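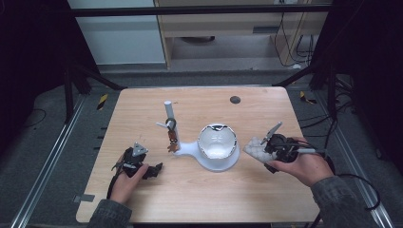
Minutes of the Owners' Meeting, Lirisell Residence

June 28, 2021
Reading time: 2 minutes

Present: owners or proxies for 40 of the 132 apartments, and two representatives of the managing agent, Pillay Property Services. The quorum for a second call was reached and the meeting was opened at 18:00.

1. Minutes of the previous meeting
The minutes of the May meeting were approved with one correction. In item 4, "parking deck" should be read as "upper parking deck".

2. Short-term rentals
The agent reported that 7 apartments are now registered for vacation rental. Two owners on the Lostov Street side complained about late arrivals and suitcases on the stairs after midnight. An owner who rents her apartment answered that her guests receive the house rules in writing before they come. After a long discussion it was agreed that check-in after 22:00 must be made by the side entrance. A proposal to forbid rentals shorter than one week was put to the vote and did not pass (15 for, 22 against, 3 abstained).

3. Roof above staircase B
Two offers were received. The offer from Bistunby Roofing is the lower one and includes the gutters, but the work can start only in the fall. The other company can start earlier - but the scaffolding is not in its price. The meeting chose Bistunby by show of hands. The agent will ask for the guarantee conditions in writing before signing.

4. Contribution to the reserve fund
The one-time contribution was set at 1,075 per apartment, payable in two equal parts. Owners who sell their apartment before the second payment are asked to inform the agent, so that the sum can be mentioned in the sale contract. One owner requested that her vote against be recorded.

5. Other matters
- The lock of the bicycle room will be changed. New keys can be collected at the agent's office against signature.
- Sale boards on balconies: the existing rule stays, one board per apartment and not larger than the railing.
- The question of the garden lighting was postponed - the electrician's report has not arrived.

The date of the next meeting will be sent by mail. The meeting was closed at 19:50.

Contact | © 2021 Lirisell Residence Owners' Association | Back to top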